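Open evening at Candora: clearing a table with handheld grippers

Candora held its third open evening in August, and the kitchen session was the one visitors had to queue for. Groups of seven were let in at a time. The company records people doing household work with handheld grippers and uses the recordings to train arm controllers. I spoke with Monique Tessier, who runs collection, and with Évan Poulain, who designs the tools, once the last group had gone through.

The task for the evening was table waste: cups, wrappers, bags and vegetable trimmings, and a plastic basket on the floor to put them in. Tessier chose it over the dish-stacking task shown at the previous event.

"Dishes are rigid," she said. "You can model a plate and be mostly right. A used bag has no fixed shape, and it has a different shape every time you touch it. If you want to know whether a policy has learned to grasp or has learned to repeat, give it a bag."

The tool is called the Trulley. It is a two-jaw gripper, worn one to a hand or used singly, with blue ribbed pads on the inner faces. Poulain said the ribs went through several revisions before the current spacing was fixed.

"Flat pads were fine on cardboard and poor on film," he said. "The film slides out along the pad. With ribs it folds into the grooves a little and you get some hold. On a paper cup you pay for that, as the ribs mark the wall if you close too far."

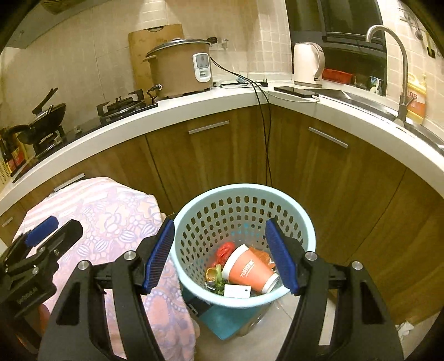 The drop is treated as a separate phase in Candora's labels. Tessier said early recordings had been cut at the moment of lift, on the assumption that letting go was trivial. The resulting controller released objects as soon as any part of them was over the basket, and light items caught on the rim.

"So now the operator has to come in over the middle, stop, and open fully," she said. "The stop is short. It has to be there, though, or the labelers can't find the boundary."

I asked how much the operators vary. She said the variation was wanted, up to a point. New operators are given a page of rules and one practice run. The page covers approach height, one object per grasp, and no pushing items along the table with the outside of the jaw. Everything else is left to the person.

Albane Lemaire, who reviews the recordings, took a narrower view. The current set holds 1,661 accepted episodes of the clearing task, and she rejected 102 others. Most of the rejections were for double grasps, where two items came up together.

"A wrapper tucked against a bag will come along with it," Lemaire said. "The operator doesn't always notice. I notice, and then I have to decide whether it's a bad episode or a good episode with the wrong label. I used to relabel them. It took too long, so they go out."

She would like a second accepted category for these. Poulain would not, and the matter was still open when I left. 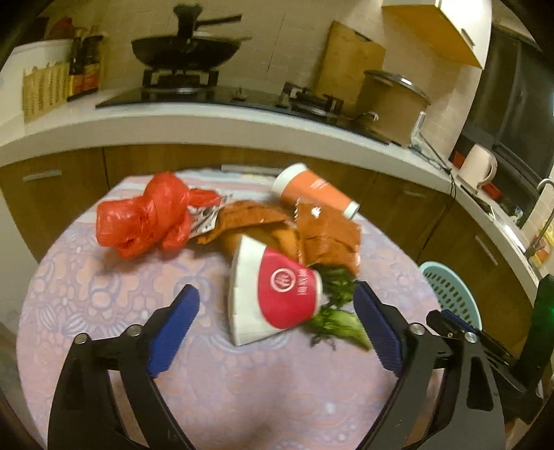 Cups on their side are the item on which the two of them agree. Poulain's preferred grasp is across the body, with the jaws parallel to the table. Lemaire said operators reach for the rim instead, particularly when the open end is facing them, and that the rim grasp works in a recording but transfers badly to an arm.

"A person corrects with the wrist without thinking about it," she said. "The arm we use has less travel there. It gets halfway through the correction and hits a joint limit."

The arm in question is a Boyer bench unit, which was running in the adjoining room for the second half of the visit. It worked from a shorter list of objects than the human operators had. Tessier was plain about the reason: leafy vegetables are not on the list. The controller locates the stem reliably and misjudges where the leaves end, and the placement step then starts too low.

One visitor, Aroha Henare, asked whether the basket could be swapped for a larger bin. Tessier said it could, and that a version of the task called Palau does this, with the bin at table height. It is easier for the arm and less useful to Candora, in her view, as it removes the downward reach.

"People keep the bin on the floor," she said. "We can ask them to move it – or we can learn to reach the floor."

Poulain expects the next revision of the Trulley to have a softer pad backing and the same rib spacing. Existing recordings will stay in the set. The kitchen session will run again at the next open evening, with the same page of rules and a revised paragraph on cups.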